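Zadby Trail Counter: A Season on the Rail Trail
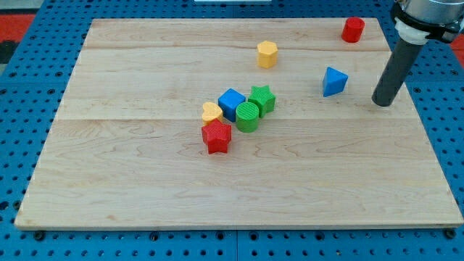
GASSER, October

Our friends group looks after 15 miles of old railroad grade between Gasser and the Markitz road crossing. Every grant application asks how many people use the trail, and for years we answered with a guess. This spring we bought one Zadby counter, made by Hikano, and bolted it to a post near the south trailhead. It has been out there ever since, so this is a review of one full season.

The Zadby is an infrared unit in a gray metal case a little bigger than a paperback book. It counts anything warm that passes within range. We paid $500 for the counter, and the mounting bracket was another $78. The bracket should be in the box. We tried to get by with hose clamps for the first week and the unit slowly turned to face the creek.

Setup took most of a morning. The printed instructions are short and the drawing of the latch is wrong. You press the tab in before lifting, and the drawing shows it the other way. Once the case was open the rest went quickly. Mount it at hip height, aim it across the trail at something that stays put, and keep branches out of the way. Ours faced a patch of sumac at first and picked up false counts on hot afternoons. We moved it to face a cut bank and those stopped.

Vasanthi Jayasinghe checked it against a hand tally on a busy morning in June. She marked 99 people and the counter showed 91. Most of the misses were riders side by side, and a family walking in a row across the trail went down as one. Hikano says in the manual to expect this and to apply a correction. We do that in the spreadsheet.

Battery life has been good. We are still on the first set. The case stayed dry inside through a wet spring, although the gasket picks up grit and needs wiping each time you open it.

The software is the weak part. The phone app drops the connection if you step more than a few feet away, and it exports one month at a time. Moushumi Khondokar does our downloads and has learned to stand with her back to the post until the bar fills. The hourly data is useful once you have it. We learned that the trail is busy before 8 a.m., which has changed when we schedule mowing.

It does not tell walkers from bikes. If you need that, you will have to look at something more expensive. It also counts deer.

We plan to buy a second one for the Markitz end if the next grant comes through.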